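Home | Data cards | Releases | Known issues | Contact

# Umeck Entryway Faults: data card

Posted in August by Chepkoech Swai

## Summary

Umeck Entryway Faults is a set of 1,620 simulated episodes in which a two-armed robot is asked to tidy shoes in a furnished hallway. Every episode in the set ended in a fault. Successful runs are kept in the main Umeck release and are not repeated in this one.

The set was put together after version 2 of the Venthorpe controller began driving the grippers into the floor on low reaches. It is meant for people working on fault detection, reach planning and stop conditions. It is not suitable for training a shoe-handling policy on its own.

## The fault

The task is to take a pair of shoes from the open bench and set them down on the floor. The controller plans each reach from the height of the lowest free surface in view. When a compartment is open at the front and empty, the planner can take the floor as that surface, and both grippers then start from a pose that is far too low.

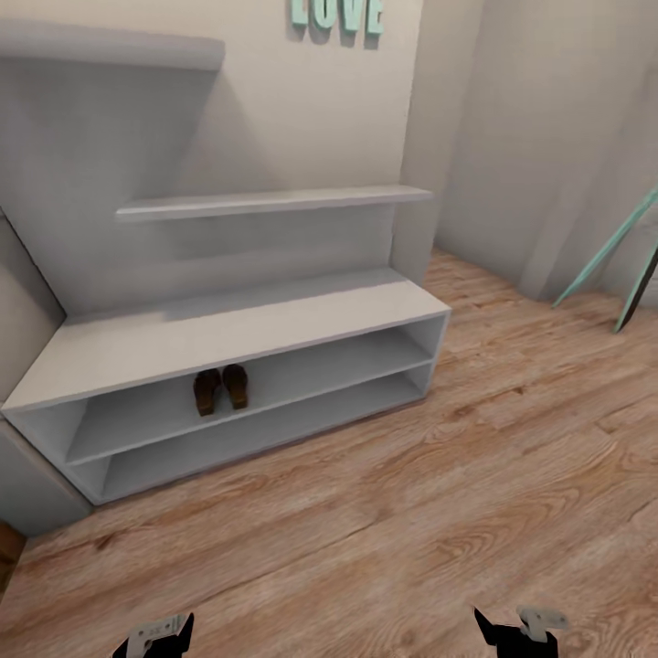
*Shoe bench task, both grippers low and empty, shoes in the upper compartment.*

From this pose there are two common outcomes:

- `floor_contact`: one or both grippers press on the floor and the contact force passes the limit. The simulator stops the episode.
- `stall`: the planner finds no path up past the front edge of the bench top and holds position until the time limit.

A third label, `closed_on_nothing`, covers episodes in which the fingers close with no object between them and the controller still reports a grasp. It is the least frequent label and the one we would worry about most on hardware, as no alarm is raised. The next step in the plan simply runs.

## Cameras

Each episode has a forward view and a downward view. The downward view is the more useful of the two for `closed_on_nothing`, as the space between the fingers can be checked directly.

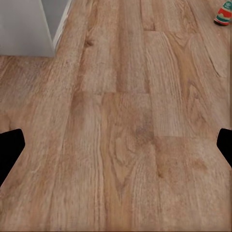

Floor texture caused trouble of its own. The Snorradóttir depth estimator, used in place of true depth for part of the set, reads strong wood grain as relief and reports false height steps along plank joints. Episodes affected by this carry `depth_source: estimated`. Filter them out if you need clean geometry.

## Fields

`episode_id` – string, unique
`fault` – one of the three labels given earlier
`fault_step` – step at which the fault was first flagged
`depth_source` – `true` or `estimated`
`force_peak` – newtons, per gripper
`reviewed` – whether a person checked the label

## Labelling

Labels were assigned by script from the simulator log. Sólveig Thorlacius reviewed almost 70 episodes by hand and changed the label in several, mostly moving `stall` to `floor_contact` where the force peak fell between two log entries. The script has not been corrected for this. Treat unreviewed `stall` labels with care.

## Known problems

- `fault_step` can be up to 20 steps late in `stall` episodes.
- `force_peak` is clipped at the simulator limit and should not be used to estimate damage.
- The Bernison arm model has stiffer wrists than the physical arm, so contact forces will not carry over.

## Safety note

Do not replay these trajectories on a physical robot. The stop condition is part of the simulator and is not written into the action stream.

Contact: Umeck data desk, via the issue tracker | Back to top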